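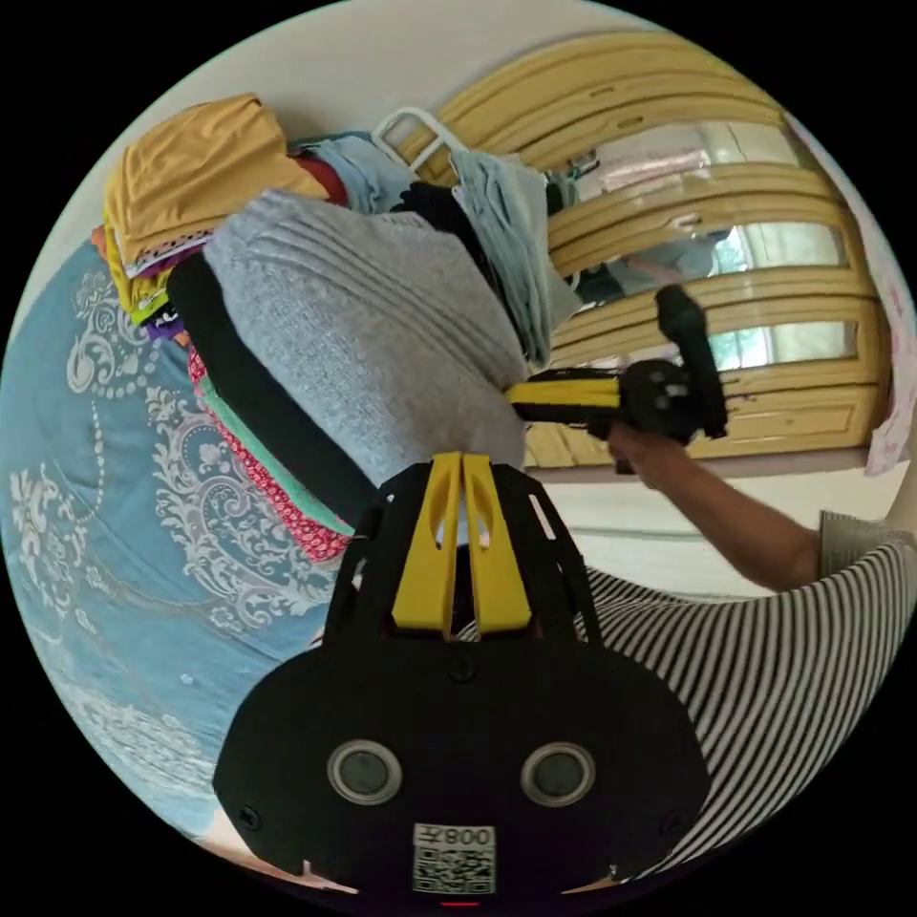

**Minutes – Garment Care and Storage Working Group, Raltent House**
Held in the ground-floor office, 2.15 pm
Chair: Ayana Ambaye
Minutes: Jarrah Pomare
Also attending: residents' representatives from both floors, linen room staff
Apologies: day supervisor (on leave)

**1. Minutes of the previous meeting**

Agreed as a correct record with one change. Item 4 should read "top shelf of the linen room", not "top shelf of the airing cupboard".

**2. Matters arising**

2.1 The replacement hinge for the Dunell wardrobe in Room 5 has been fitted. The door now closes but catches on the carpet. To be planed at the lower edge. **Action: JP**

2.2 The Raptis order (drawer liners) arrived short by one pack. The supplier has been told. No date given for the balance.

2.3 Labels for the linen room shelves are printed and not yet fixed. The adhesive did not hold on the painted surface during the trial. Screw-on holders to be priced.

**3. Folding and sorting of clean clothes**

3.1 AA reported that clean clothes are still being folded on the bed and built into one tall stack before sorting. Knitwear, shirts, printed items and thin layers go into the same pile. The folding is acceptable. The order of stacking is the difficulty, as heavy knits placed part-way up push the pile outwards and the lower items have to be pulled from underneath.

3.2 It was proposed that the bed continue to be used for folding, there being no table of a suitable size upstairs, but that items be separated as they are folded:

- knitwear, one pile, no higher than the depth of the drawer
- shirts and tops, one pile
- patterned and thin cottons, one pile
- anything small, placed in the shallow tray and not tucked between layers

3.3 A residents' representative asked whether four piles would leave room on a single bed. JP had tried the arrangement on a single and it fitted, with the tray at the pillow end. On the narrower beds the tray will need to go on the chair.

3.4 Discussion of whether jumpers should be folded in thirds or in half. Thirds was preferred for the Dunell drawers, which are shallow. Ribbed jumpers are bulkier and may be folded in half and laid flat on the shelf. No rule to be made for residents who put away their own clothes.

3.5 Agreed as in 3.2, to start from the next wash. **Action: AA to inform linen room staff**

**4. Hangers**

4.1 Plastic hangers are being laid on top of folded piles and carried through to the drawers with them. Hangers should go back on the wardrobe rail before folding begins.

4.2 The rail in Room 2 is full. Winter coats to be moved to the hall cupboard, subject to the resident's agreement. **Action: JP to ask**

4.3 A representative asked for clip hangers for skirts. Ten to be bought in the first instance. Wire hangers will not be accepted as donations, having marked two shirts with rust.

**5. Bed linen**

5.1 Patterned sheets are to be kept as pairs with their pillowcases inside the folded sheet. The blue sets have been separated again and the pillowcases are on the wrong shelf.

5.2 Where a bed is used for folding, the sheet is to be pulled flat first and the clothes kept off the pillow. A spare cotton cover was suggested for this purpose. Views were divided – it adds to the wash – and the matter was left open.

5.3 Stock code 2656 (single fitted, plain) is no longer listed. Simora code 709 is the nearest match but is deeper in the corner. One to be ordered and tested on the thin mattress before any further purchase. **Action: AA**

**6. Unclaimed items**

6.1 The unclaimed box is full. The contents will be laid out in the day room in February for residents to look through. Items left after that go to the charity shop, except socks, which go in the rag bag.

6.2 Name tapes: iron-on tapes have lifted on knitwear after washing. Sewn tapes to be used on all knitted items. Iron-on tapes may still be used on cotton.

**7. Any other business**

7.1 The iron on the upper floor is leaking at the base. Taken out of use. The lower floor iron is to be shared until it is replaced.

7.2 Request for a second hook on the back of the linen room door. Agreed.

**8. Next meeting**

Same room, 2.15 pm, date to be circulated with the action list. Item 5.2 to be carried forward.

Meeting closed 3.05 pm.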